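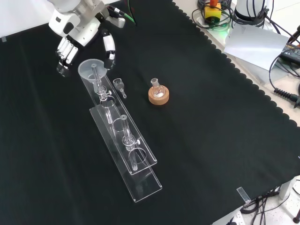
Figure 1. Glassware bench with the hand positioned beside the funnel; flask in its cork ring to the right.

Brosteck small grants programme
Interim report from the Lutach project, Droncombe
Period covered: April to October

1. What we said we would do

The grant pays for work on teaching a robot hand to handle ordinary laboratory glassware. The plan for this period was to record demonstrations on a fixed set of tasks, train a first policy from them and test it against our older scripted method. All three are done. The comparison with two-handed tasks has moved to the next period.

2. Recording

We have 800 usable demonstrations. Each one is a person driving the arm and hand through a single short task, such as moving a funnel, lifting a small flask out of its ring or picking up a spatula. We threw away any recording in which the operator had to stop and start again. Recording went slowly in April and May while the operators were learning, and the early sessions gave us few that were worth keeping. By July a session of 30 was normal.

We work on black cloth. Clear glass and clear acrylic are hard for the cameras to pick out, and on the pale tabletop the edges were often lost altogether. The cloth was a cheap fix and we will keep it. Reflections from the acrylic are still a problem under the ceiling lights.

3. Method

The policy takes the camera views and the joint positions of the arm and hand, and predicts a short run of movements at a time. We trained on 600 of the demonstrations and held the others back for checking. The training code is the Ardeleanu package with small changes to the way the finger joints are scaled. Those changes have been written up and can be shared with other grant holders. 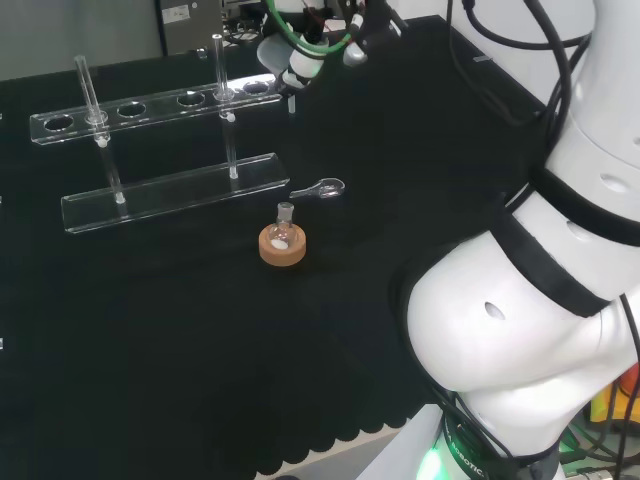
Starting positions were varied between trials. The rack was turned to a new angle and the loose items were put down in different places, so that the policy could not simply repeat a path it had learned. The scripted method was given the same layouts.

4. Results so far

On the flask task the learned policy finished 15 trials out of 30. The scripted method finished 6 of the same 30. Most of the failures came at the grasp, where the fingers closed slightly too high on the neck. Once the flask was held properly it was seldom dropped.

The spatula is harder. It lies flat, it is transparent, and the fingertips are thick compared with the handle. We do not have a result on it that we would want to publish yet.

5. Spending

Spending is in line with the budget, apart from glassware, where we have gone over. We have covered this from the travel line and ask for your agreement to that change.

6. Next period

More spatula recordings, with a thinner fingertip. A repeat of the flask trials with the lights moved. A start on the two-handed tasks if the second hand is delivered on time; the supplier has put the date back once already.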